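Dry Food Storage on the Counter: Frequently Asked Questions
Household Storage Notes, Sasley Kitchen Supply. Maintained by Ghizlane Abou Zeid. Last revised 31 May 2022.

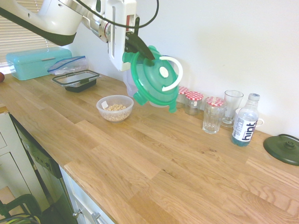 These answers cover cereal, crackers, bread and other dry foods kept at room temperature in containers, jars and bags. Refrigerated and frozen storage is handled on a separate page. Questions about orders and returns should go to the service desk.

CONTAINERS AND LIDS

What is the difference between a locking-tab lid and a press-on lid?

A locking-tab lid has hinged flaps around the edge that fold down over a ridge on the container body. The flaps pull the lid against the rim and compress the gasket, if one is fitted. A press-on lid relies on the stretch of the plastic alone. For cereal eaten within a week either type will do. For anything kept longer, use tabs and a gasket.

In what order should the tabs be closed?

Close opposite tabs in pairs. On a four-tab round lid, close one, then the one directly across from it, then the remaining two. Closing them in sequence around the rim tends to lift the far side, and the last tab will need noticeably more force. If it does, open all four and start again.

One tab has cracked. Can the container still be used?

Yes, for short storage or for items that are already in a sealed inner bag. It should not be used as the only barrier for flour or cereal. The hinge of a tab is molded as part of the lid and cannot be repaired with glue. Replacement lids for the Wudik round series are sold singly. Measure the outside of the container rim before ordering; the series changed in February and older lids do not fit the newer bodies.

How is the gasket cleaned?

Lift it out of the channel with the handle of a teaspoon. A knife will nick it. Wash it by hand in warm water with dish soap, rinse, and leave it flat until dry. Dry the channel with the corner of a cloth before putting the gasket back. A gasket reinstalled wet is the usual source of a musty smell in a container that otherwise looks clean.

Some lids have no removable gasket. Run a soft brush around the groove and stand the lid on edge to drain.

Where should lids go when the container is open?

Upside down on the counter, inner face up. This keeps crumbs and cleaner residue off the side that faces the food. Lids with a handle ring on top may rock in this position - lean them against the wall instead.

CEREAL

How long does cereal keep once the bag is opened?

The date on the box applies to the unopened bag. After opening, puffed and ring cereals lose crispness first, flakes somewhat later. In a closed container in a dry kitchen, plan on four to six weeks. In a humid kitchen, halve that. Cereal with dried fruit should be stored separately from plain cereal, as the fruit gives up moisture to it.

Should cereal be poured in or kept in its bag?

Either works. Pouring gives faster access and uses the full volume. Keeping the inner bag gives a second barrier and keeps old and new stock apart. Do not top up a half-full container with a new box. Empty it, wipe it, put in the new cereal and place the old on top.

Can cereal be left in an open bowl on the counter?

For the length of breakfast, yes. A clear bowl is convenient for serving several people and shows when it needs refilling. What remains afterward can go back into a container only if no milk or wet spoon has been near it. Otherwise discard it.

What is the correct container size?

Read the volume on the cereal box if it is given; most boxes give weight only. As a working figure from our own fill tests, the standard box of ring cereal took up a little over four quarts when poured and settled once by tapping. The test record is sheet 538 and can be requested from the service desk.

ZIP-TOP BAGS

When is a bag better than a container?

When the quantity is small or changes daily. Half a sleeve of crackers in a large container sits in a large volume of air. In a bag the air can be pressed out. Bags are also suitable as an inner layer inside a rectangular container with a loose lid.

How is the air removed?

Close the seal except for the last inch, lay the bag flat, press from the bottom toward the opening, and close the rest. Run a finger along the full seal twice. Colored seals make a missed section easier to see.

Can bags be washed?

Bags that held dry food can be washed, turned inside out and dried over a tall glass. Bags that held raw meat should be thrown away.

GLASS JARS

Are jars with patterned metal lids airtight?

It depends on the liner. Turn the lid over: a continuous ring of soft compound around the inside edge is the sealing surface. Red-and-white gingham lids are common on jam jars and most have this ring when new. Once it is grooved or flaking the jar is still good for rice, dried beans or tea bags, but should not be relied on for crackers or cookies.

Do not reuse one-piece jam lids for home canning.

The lid smells of what was in it before. What helps?

The smell is held by the liner; the glass itself does not retain it. Wash both parts, fill the jar with dry baking soda to a depth of half an inch, close it and leave it for two days. If the smell is still present, replace the lid. Strong odors such as pickle brine seldom leave the liner completely.

Can faceted jars be used for measuring?

No. The walls vary in thickness. The Hanier tall jar, item 677, is listed by brimful volume, and its usable volume with the lid on is smaller.

BREAD

Does a bread box need ventilation?

A small amount. A fully sealed box holds the moisture that leaves the loaf, and the crust softens within a day. Most lidded metal boxes leak enough air at the hinge to prevent this. Bread in a plastic bag inside a bread box gains nothing from the ventilation; use paper or a cloth if the crust matters.

Can the box stand next to a window?

It can, if direct sun is kept off it with blinds or a shade. A box in full sun warms quickly and mold follows. Move it away from glass that collects condensation in winter.

Can fruit be stored in the bread box?

No. Keep apples and other fruit outside it, with a hand's width between. Apples give off moisture, and bread takes up their smell.

COUNTER LAYOUT

What should stand at the back?

Items used less than once a day: jars, spare glasses, the bread box if it opens forward. Leave the front half of the counter clear for work. Tall items belong behind short ones, but a jar used daily may come forward.

Should mugs, glasses and water bottles share the same row as food jars?

There is no objection if they are dry. Fereshteh Safavi, who edits the layout section, recommends keeping anything that drips at the opposite end from cereal and bread. A rinsed bottle should be drained and dried completely before it is capped.

How far should containers be kept from a kettle?

Far enough that no steam reaches them. Kettle lids set down hot will mark some plastics and may leave a ring on an oiled wood counter. Use a trivet. The Abbasi cork trivet is rated for this.

What temperature is suitable?

A steady 60 degrees Fahrenheit is good for dry goods, though few kitchens stay that cool. Ordinary room temperature is acceptable. Swings are more harmful than warmth, so avoid the counter directly above a dishwasher vent.

How often should the counter be cleared completely?

Once every 2 weeks. Move everything, wipe the surface and the wall behind it, dry both, and check the underside of each container before it goes back. Crumbs collect under molded bases and along the wall joint.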